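Sports Writing Workshop, Unit 9: The Game Story on Deadline
Instructor: Kerstin Hovland
Rondon Hall, revised March 2025

Read before class. Bring a recap of any basketball game you watched to the end, including the part where everyone was fouling on purpose.

What a game story is for

Your reader already knows the score. It was on their phone before you found your car. They want to know how it happened and whether they should feel bad about it.

The lead

Our model is the Drerkwood–Sostgate game from last season. Drerkwood trailed by 12 at the half and won by 9. Eleven of you opened your drafts with a weather metaphor. The game was played indoors.

Find the stretch where the game turned and start near it. For Drerkwood that was the third quarter, when they switched to a zone and Sostgate began shooting threes with the confidence of people who had made one earlier.

Numbers

One number per sentence is plenty. Purba scored 31, and that belongs high up. Her free throw percentage can wait until paragraph six, or July.

Give the final score early, winner first: Drerkwood 69, Sostgate 60. Check the subtraction. I have printed corrections over less.

Quotes

Coaches will tell you they took it one possession at a time. There is no other way to take them. Leave it out. Sulastri Govindasamy's recap (in your packet) uses a single quote, from a Sostgate guard who said she "stopped hearing the bench" after halftime. Look at where it sits and what comes right before it.

Verbs

Teams beat other teams. They may also edge them, once per season. "Dismantle" is for furniture.

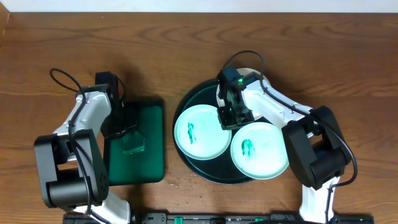

How long should the running account of the game be?
Three or four paragraphs at most, covering the decisive stretch in detail and the rest in a line or two.

For next week

Rewrite your recap in 400 words with a new lead. Mark every adverb and be ready to defend it out loud. Drafts go in the tray by my door, stapled.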